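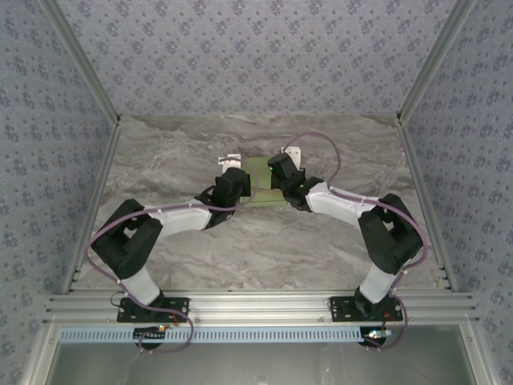

Selon Bohumila Skála, le parcours de cette année sera plus lent que celui de l'an dernier, et les coureurs doivent le savoir avant de choisir leur allure. Elle a fait cette remarque hier soir, pendant la réunion de présentation du semi-marathon de Faltport, qui aura lieu en septembre.

Le départ ne sera plus donné devant la gare. Les travaux sur le quai nord obligent les organisateurs à commencer la course au stade Clallero, de l'autre côté de la rivière. Les participants feront d'abord un tour de piste, puis ils prendront la route de la digue et monteront vers le village de Brovix. Cette montée est courte, mais elle arrive au quinzième kilomètre, quand les jambes sont déjà fatiguées. « J'ai couru là-bas au printemps et j'ai perdu 2 minutes sur mon temps habituel », a dit Mme Skála. « Il faut garder des forces et ne pas suivre les plus rapides sur la digue. »

L'édition précédente avait réuni 938 coureurs à l'arrivée. Cette fois, le nombre de dossards est limité à 600, et les départs se feront par vagues de 60 personnes. Chaque coureur recevra son heure de départ par courrier électronique. Le temps retenu pour le classement sera le temps réel, mesuré par la puce, et les prix seront donc remis plus tard dans l'après-midi.

Les ravitaillements changent aussi. Il y aura de l'eau en petites bouteilles fermées au cinquième, au dixième et au seizième kilomètre, mais pas de fruits coupés. Les douches du stade resteront fermées. Le vestiaire est maintenu, avec un seul sac par personne.

La course Kawaguchi, réservée aux enfants, est annulée. Les familles déjà inscrites seront remboursées sans démarche de leur part.

Les inscriptions pour le semi-marathon sont ouvertes à partir d'aujourd'hui, 24 juillet 2020, uniquement en ligne. Le certificat médical doit être envoyé avec le formulaire.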